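Section 6: Laying the cloth and clearing the table

Welcome back, and well done if you've come straight here from Section 5, where the legs and the rear posts went together. The hard lifting is behind you now. This section covers the cloth, the curtain at the back, and the daily tidy that keeps a Clolometti table pleasant to use. Set aside a good half hour the first time through, put the kettle on if you like, and read to the end before you start.

What you'll need

The tablecloth that came with your table (yours may be a different colour or pattern from the one shown in this guide)
The bag of cloth clips, marked Terkevero on the label
The pleated curtain and its 28 hooks
A soft damp cloth and a dry tea towel
One shallow metal tray, for the things that have no home yet

6.1 Fitting the cloth

1. Wipe the tabletop with the damp cloth and dry it well. Crumbs under a tablecloth have a way of making themselves known every time you put down a glass.

2. Shake the cloth out and lay it over the table with the hemmed edge toward you. If it's a checked cloth, use the checks to your advantage: line up one row with the front edge of the table and the rest will fall into place.

3. Smooth from the middle out toward the corners with flat hands. Please don't tug from the corners, tempting as it is, or you'll end up with a long diagonal crease that only an iron will shift.

4. Slide the clips on along the back edge first, then the sides, and leave the front for last.

Note: A new cloth will show its fold lines for a little while. A warm iron on the wrong side takes them out nicely. If you're washing it first, allow for a small amount of shrinkage and dry it flat.

6.2 Hanging the curtain

1. Hook the curtain onto the top rail from left to right, one hook to each ring.

2. Spread the pleats evenly, then stand back and have a look from the other side of the room. It's much easier to see a bunched pleat from over there.

3. Check that the bottom of the curtain hangs freely and isn't caught between the table and the posts.

Caution: Keep candles, heat lamps and anything else hot well away from the curtain. The fabric hasn't been treated for use near a flame.

6.3 The daily tidy

A table this size attracts things. You sit down to lunch, somebody brings the mustard, somebody else brings a drink and the calendar so you can sort out April, and by mid-afternoon there's hardly room for a plate. We've found that a short tidy done in the same order each day works far better than a big one at the end of the week.
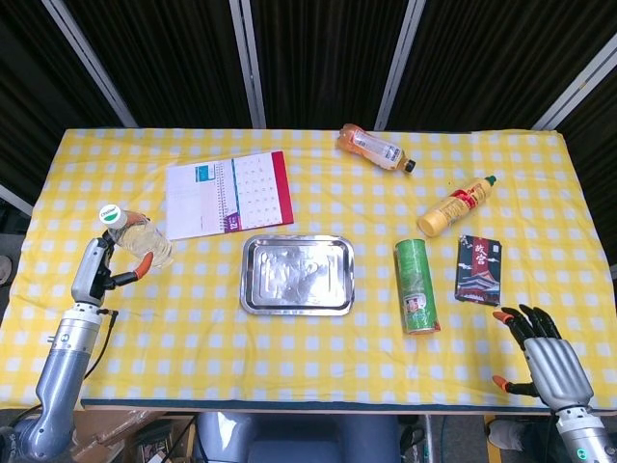

Start with whatever can roll. Bottles come first for that reason, and anything lying on its side should be picked up, checked that the cap is done up firmly, and stood upright or taken away before you go near the rest.

1. Collect the drink bottles. Anything still worth drinking goes back to the fridge, and empties can be rinsed and put out for recycling with the caps sorted the way your local council likes them.

2. Collect the sauces. Wipe around each nozzle with the damp cloth before you close it, and give the sides of the bottle a wipe too, as sticky fingers have usually been there first. Follow the label for storage.

3. Turn a desk calendar to the right month, close it up into its stand and put it back where people will look at it. Do keep paper away from the wet end of the job.

4. Gather the odds and ends into the metal tray and carry the whole lot over to the bench at once. Erasto Wanyama, who wrote the first version of this guide, swore by this step and would happily have printed it on the box.

5. Empty the tray, wash it in warm soapy water and dry it with the tea towel. Stainless steel marks very easily if it's left to drip dry, and a quick buff brings the shine back.

6. Brush the cloth from the back of the table to the front, catching the crumbs in your hand or in the tray's lid if you have one.

Caution: Don't drag the tray across the cloth when it's loaded. Lift it with both hands. Dragging pulls the threads and can loosen the clips underneath.

6.4 Spills

Blot, don't rub. Tea and juice will generally come out with cold water if you get to them early. Mustard is a stubborn one: scrape off what you can with the back of a spoon, dab on a little dish soap, and rinse from the wrong side of the cloth. Unclip the cloth and dry the tabletop underneath before you put everything back.

Replacement cloths are listed under part 291, and spare curtain hooks are sold in the same Naqvi packs as the clips. Section 7 covers folding the table down for storage.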